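October
By Emese Dudás

The Clarklow building trades center will go into the winter with a second robot arm on its shopping list, after the people who run its small automation room spent most of an evening meeting working out what they can afford, what they can put off, and what they probably should have bought the first time around.

The center, which trains electricians, drywallers and general remodelers, has had one arm going for 61 weeks now. It is used to work out how the dull and repetitive side of a renovation job might be handled by a machine — holding a wall scanner flat against a surface, for instance, and moving it along in even steps before anyone picks up a drill. Anybody who has done that by hand across a long hallway will know why the idea has its friends.

Temitope Nnaji, who looks after the room and has done so from the start, came to the meeting with a spending plan that ran to four pages, and she was good enough to walk everyone through all of them. The arm itself takes up the biggest share, as you would expect, but she was keen for people to look at the smaller lines further down.

"Everybody wants to talk about the arm," she said. "I want to talk about fingers, and cables, and a decent table. Those are the things that stop you in the middle of an afternoon."
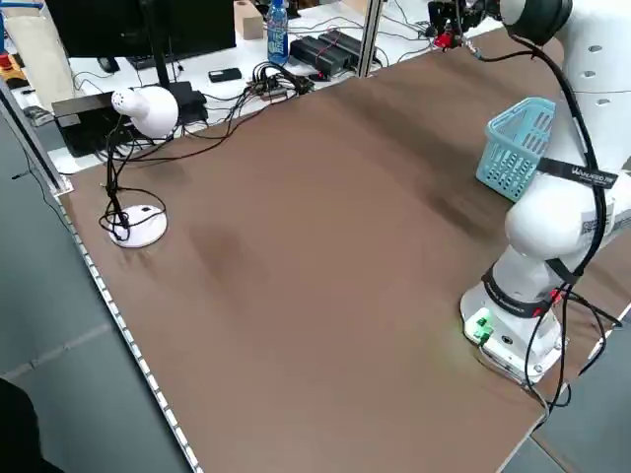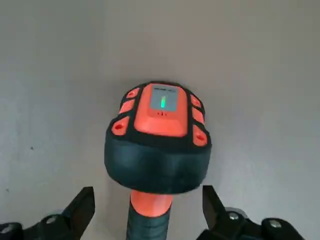 The arm at its table in the automation room, first picture, and a wall scanner held between the gripper fingers, second picture.

The plan sets aside money for three sets of gripper fingers, with one of them shaped for tools with thick rubber handles. Scanners, it seems, are a fussy thing to hold. They need to sit square to the wall, and the grip has to be firm enough that the head stays put while leaving the display where it can be read. Benedek Fodor, who teaches the wall and framing course, told the meeting he would be happy to lend the room a few more tools from his own cabinet so that the fingers can be tried on real handles before the order goes in, and that offer was taken up on the spot.

There was a longer talk about where to buy. Two suppliers have sent quotes so far, Junemano and Gál, and they are not easy to lay side by side. The Junemano price is lower, but leaves out training and the spare parts box. Gál puts both in, along with a visit to set things up, and wants a bigger deposit. Gintarė Sakalauskas, who keeps the center's books, asked that both firms be sent the same list and invited to price it line by line, and she would like the answers back before the winter term timetable is fixed. She also asked, very kindly but more than once, whether shipping was in there anywhere. (It was on page three.)

The center has more than 165 people signed up for its courses this term, and part of the case for a second arm is simply one of turns. With a single machine, a group that is setting up a job has to clear away when the next group arrives, and then set it all up again. With two, one table could be left as it is for a week or so, and the other kept open for classes.

Space came up as well, as it always does in Clarklow. The present table works well enough, and the thinking is to order a second one built on the same kind of aluminum rail, so that clamps and posts can be swapped between them. Nnaji would like proper cable channels this time, and a shelf for power supplies. She has priced task lamps too, and described the lamp line as "the cheapest happiness on the whole sheet," which got a warm laugh from the back row.

Not everyone was ready to sign. Boglárka Kelemen, who handles the center's tool rentals, said she likes the project very much but would feel better about leasing for the first year, and she mentioned that Cirkivano, the rental firm across the river, has begun offering terms on small arms. She was asked to get a written figure, and it will be set beside the other two when the group next sits down.

Until then the room keeps its usual hours. Course members who would like to suggest a tool for the gripper trials can leave its name and handle width on the sheet by the automation room door, and Fodor asks that people please measure at the thickest part.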